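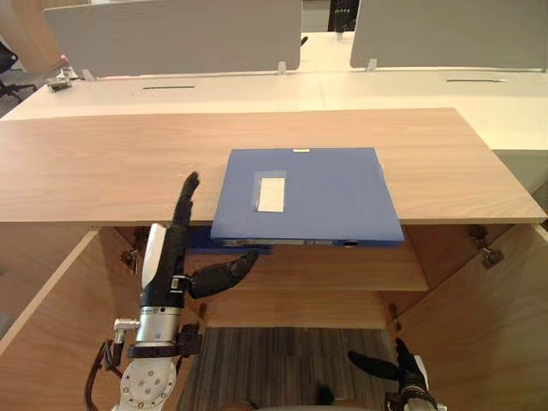 나무 상판 위에 놓인 파란 파일 박스와 양쪽의 로봇 손. 박스 앞쪽이 상판 끝보다 조금 나와 있다.

로봇한테도 '사무실 예절'이 필요할까

제가 로봇 안전 수칙 문서를 읽으면서 웃게 될 줄은 몰랐어요. 보통 이런 문서는 첫 장부터 졸리잖아요. 약어 풀이가 나오고, 적용 범위가 나오고, 그다음엔 또 다른 문서를 참조하라고 하고요. 그런데 우리오(Urio) 작업실 벽에 붙어 있던 종이는 첫 줄이 이랬습니다. "물건을 놓았으면 손을 떼기 전에 한 번 더 본다."

이거 우리 엄마가 저한테 하던 말인데요!

우리오는 사무실과 가정에서 쓰는 양팔 로봇의 작업 규칙을 만드는 작은 팀이에요. 로봇을 만드는 회사는 따로 있고, 이 팀은 로봇이 사람 사는 공간에서 어떻게 움직여야 하는지를 글로 씁니다. 그래서 그런지 책상마다 부품보다 출력물이 많았어요. 빨간 펜 자국이 어마어마한 출력물요. 같은 문장이 네 번이나 고쳐진 페이지도 봤는데, 마지막에는 결국 처음 문장으로 돌아가 있더라고요. (글 쓰는 사람으로서 깊이 공감했습니다.)

파일 박스 하나에 이렇게 할 말이 많다니

제가 찾아간 날의 주제는 '모서리'였어요. 수납장 위에 물건을 올려놓을 때 어디까지가 괜찮고 어디부터가 안 괜찮은가. 사진 속 파란 박스처럼 앞부분이 상판 밖으로 튀어나온 상태를 이 팀은 '걸침'이라고 부릅니다. 저는 그걸 보고 "저 정도면 안 떨어지지 않나요?" 했다가 십오 분짜리 강의를 들었어요.

강의를 해준 사람은 규칙 초안을 총괄하는 시브 크밤(Siv Kvam) 씨. 말이 빠르고 손이 더 빠른 분이에요. 설명하면서 자꾸 제 수첩을 가져다가 탁자 끝에 올려놓고 이리저리 밀어 보더라고요.

"안 떨어지는 것과 제자리에 있는 것은 다른 항목이에요. 안에 든 서류가 앞쪽으로 쏠려 있을 수도 있고, 누가 지나가다 팔꿈치로 칠 수도 있죠. 로봇은 박스 속을 못 보니까, 모를 때는 불리한 쪽으로 가정하라고 써 둡니다."

그래서 초안에는 걸침 상태의 물건을 발견하면 먼저 받치고, 그다음에 민다고 되어 있어요. 순서가 중요하대요. 밀기부터 하면 물건이 돌아가 버리는 경우가 있거든요. 한 손은 아래쪽 가까이, 다른 손은 반대편에. 미는 속도는 초속 300밀리미터를 넘기지 않고, 손가락 끝이 상판 아랫면에 닿으면 일단 멈춥니다. 저는 이 숫자가 어디서 나왔는지가 제일 궁금했는데, 우리오 팀이 직접 시험해 보고 정한 내부 기준이라고 해요. 다른 작업실에서 그대로 가져다 쓰면 안 된다고 두 번이나 강조하셨습니다. 바닥도 다르고 로봇도 다르니까요.

문이 열려 있으면 이야기가 복잡해진다

모서리 다음은 문이었어요. 수납장 문이 양쪽으로 활짝 열려 있으면 로봇 입장에서는 팔이 다닐 길이 갑자기 좁아지죠. 손은 위로 올라가야 하는데 팔꿈치는 문짝 근처를 지나야 하고, 팔을 따라 늘어진 케이블도 신경을 써야 하고요. 사람은 그냥 엉덩이로 문을 툭 닫고 말 텐데(저만 그런가요?) 로봇 규칙에는 엉덩이가 없습니다.

초안의 문 관련 조항은 이렇습니다. 제가 옮겨 적은 그대로예요.

열린 문은 움직이는 물체로 본다. 멈춰 있어도 마찬가지다.
경첩 쪽으로 손가락을 넣지 않는다.
상판 위 물건을 다루는 동안에는 문을 닫지 않는다.
문 안쪽에 사람 손이 있으면 두 팔 모두 정지한다.

셋째 조항 때문에 한동안 팀 안에서 의견이 갈렸다고 해요. 문부터 닫아야 공간이 넓어지고 더 안전하다는 쪽, 문을 닫는 진동에 위에 있던 물건이 움직일 수 있다는 쪽. 후자를 밀어붙인 사람이 현장 시험을 맡은 에시 아메가시에(Esi Amegashie) 씨입니다.

"제가 집에서 찬장 문을 닫다가 화분을 떨어뜨린 적이 있어요. 그 얘기를 회의에서 했더니 다들 비슷한 경험이 하나씩 있더라고요. 그날로 조항이 들어갔죠."

저는 이 대목이 참 좋았어요. 규칙이라는 게 뭔가 엄청난 계산 끝에 내려오는 줄 알았는데, 깨진 화분도 한몫을 하는구나 싶어서요. 물론 화분 하나로 끝난 건 아니고, 그 뒤에 문 닫기 시험만 148회를 했답니다. 에시 씨는 그 소리가 꿈에도 나왔다고 하네요.

라벨은 누구를 위한 걸까

하나 더, 제가 생각도 못 해 본 부분이 라벨이에요. 파일 박스에 붙은 흰 종이 말이에요. 초안에서는 라벨과 테이프가 붙은 면을 되도록 잡지 말라고 권합니다. 테이프 표면은 박스 본체와 미끄러운 정도가 다를 수 있고, 모서리가 들떠 있으면 손가락에 걸려 뜯기기도 하니까요. 그리고 라벨은 사람이 읽는 거잖아요. 로봇이 정리를 마친 뒤에도 사람이 읽던 방향 그대로 두어야 한다, 이 문장에는 빨간 펜 자국이 하나도 없었습니다.

비슷한 이유로 '정리의 범위'를 정하는 조항도 있어요. 지시받은 물건만 옮기고, 옆에 있는 것이 아무리 삐뚤어져 보여도 건드리지 않는다. 아, 이건 저희 남편한테도 보내 주고 싶더라고요. 제 책상의 종이 더미에는 나름의 질서가 있단 말입니다!

규칙이 너무 많으면?

슬슬 걱정이 되어서 물어봤어요. 이렇게 하나하나 정하다 보면 로봇이 아무것도 못 하는 거 아니냐고요. 시브 씨도 그 점을 인정했습니다. 예전 초안은 지금보다 훨씬 두꺼웠는데, 협력 작업실인 님리(Nimley)에서 써 보더니 로봇이 서 있는 시간만 길어졌다는 답이 왔대요. 그래서 1월에 한바탕 덜어냈고, 지금은 '반드시'와 '되도록' 2단계로만 나눕니다. 사람이 다칠 수 있는 일은 반드시, 물건이나 일의 순서에 관한 건 대부분 되도록.

다만 '되도록'을 어기면 기록을 남겨야 해요. 왜 그 면을 잡았는지, 왜 문이 그 각도일 때 팔을 뻗었는지. 이다우(Idau)라는 기록 양식을 쓰는데, 칸이 몇 개 없는 한 장짜리입니다. 에시 씨는 칸이 늘어나는 순간 사람들이 안 쓰기 시작한다며 추가 요청을 죄다 막고 있대요. 마지막 칸의 제목은 그냥 '이상했던 점'이고, 저는 거기 적힌 걸 읽느라 점심시간을 다 썼습니다. "카펫 줄무늬 쪽으로 바퀴 의자가 자꾸 굴러옴" 같은 거요.

다음 초안에서는 서랍을 다룬다고 해요. 서랍 안에 볼펜이 세로로 걸려서 안 열릴 때 어디까지 당겨도 되는가. 벌써 회의가 길어질 것 같다며 시브 씨가 제 수첩을 돌려줬는데, 탁자 한가운데에 반듯하게, 제가 읽던 방향으로 놓아 주시더라고요.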